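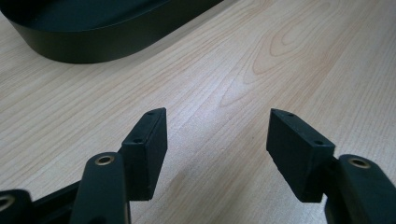
Last changed: Jun 11, 2025

Second day with the hand grippers. Yesterday I only unpacked and was tired, so I count today as the first real one.

I have now two of them on loan, the Haselitz and the Lovis. Both are held in the hand, with a camera on top, and both must do the same small jobs on my table. In the morning I took the Haselitz. It is all black, with thick pads and little brass rings in the joints, and I admit that I like the rings more than is reasonable. The pads are a bit worn at the corners. I wrote this down before I started, so that I am not blamed for it in the return form.

The fingers open wide. This was my complaint with the Lovis, which opens so little that I could not take the tea tin from above, only from the side. With the Haselitz the tin was easy. I did ten tries and it slipped once, when I was thinking about lunch. A flat thing is another matter. I tried a coin and the pads are simply too thick at the tip to come under it. I pushed it across the table for a long while and at the end it fell on the floor. The Lovis got the coin six times from ten.

The view of the camera is good in both. In the Haselitz you see the two pads from behind and the table between them, and after five minutes my hand knew where the tips were. What disturbs me is the light. The window makes a bright stripe on the wood, and when I turn the wrist the stripe goes right between the fingers. In the recording the grain of the table is gone in that place. I tried with the curtain half closed, and it was better, but then the black pads lost their edges. Tomorrow I will try with the lamp from the bedroom.

The trigger of the Haselitz is heavy. My thumb hurts now, also while I am typing this. In January I had the same pain from the Skenonetti arm and its bad joystick, and I promised myself to make a pause every half hour. I did not make one.

One more thing I must not forget. The file counter of the recorder stopped at 3421 and started again from zero, and I don't know if the old files are written over. I copied everything to the second disk before supper. The Jin controller never did this to me.

If I had to choose tonight I would keep the Haselitz, and put thinner pads on it. The two small holes on the top of each pad look to me like screw holes, but I did not dare to try with a loaned one. I will write to them and ask.

Recent entries
Unpacking day
Jin controller, the last evening with it
Why I sent back the Skenonetti
Lovis: first coin, second coin
Cable box, finally in order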